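5.3 Failures counted as successes

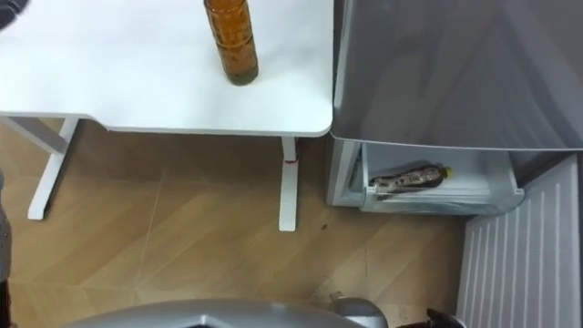 Figure 4. Head camera view during the bottle-stowing task, with the lower drawer partly open.

The success rate we first reported for the Stova controller was too high, and we no longer think it should be quoted. Of 739 trials, the system logged 687 as complete. A trial was logged as complete when the gripper had opened over the drawer and the head camera found a bottle inside it. Neither condition says much about whether the job was done. In Figure 4 one bottle lies on its side in the open drawer while another stands on the table, and a check that asks only for "a bottle in the drawer" would pass this view no matter which bottle the robot had been told to move. The standing bottle is also only partly visible, with its upper part above the camera's view, so a check on the cap would have nothing to work with.

Heinonen and Partanen went back through 200 of the logged successes by hand. They disagreed with the log often enough that we stopped using it as ground truth. The worst cases were those in which the arm pushed on the drawer after release and the controller read the rise in force as a closed drawer. A bottle neck caught against the rim gives much the same reading. The force limit did stop the arm, but only after contact, and we do not accept the vendor's view that this amounts to a safe outcome.

Hirvonen suggested raising the vision threshold. We tried this over 100 further trials in March and it mostly traded false successes for time-outs. It did nothing for the drawer fault, which does not depend on vision at all.

We have not shown that the Moltum planner is free of the same problem. It uses the same completion check, and its better score in Table 2 may reflect nothing more than slower arm motion near the drawer. Until both are scored by a person, the comparison should be left open.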